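Print this page | E-mail to a friend
Share 5 | Comments 2

The Daltwood office at Drorkdale – a small gallery
Saturday, October 19, 2019

We moved from Utwood in May. The colour is mostly grey and white, and we have grown to like it.
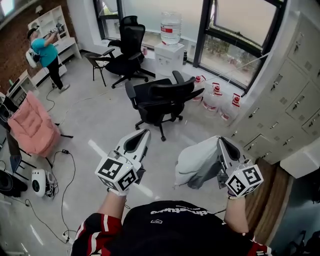

By the big window: office chairs, water dispenser and spare jugs. Grey lockers on the right.

The lockers were bought second-hand from Pretorius for $722, and the delivery was another $100. Please keep your key with you, as we do not have copies of all of them.
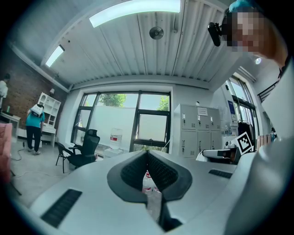 Light was the main reason why we chose this room. In the old office we had one narrow window and a view of the parking lot. Now there are green trees behind the glass, and the high-backed mesh chair facing them is my favourite place to drink tea. The metal ceiling makes rain quite loud – bring headphones if you have to concentrate.

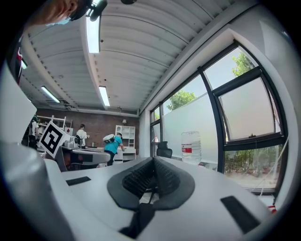 Photo: Daltwood office, Drorkdale

The brick wall at the far end has a warm colour that I would not like to paint over. The white cubbies in front of it are for shared things, so please label what you leave there.

2 comments | Print | E-mail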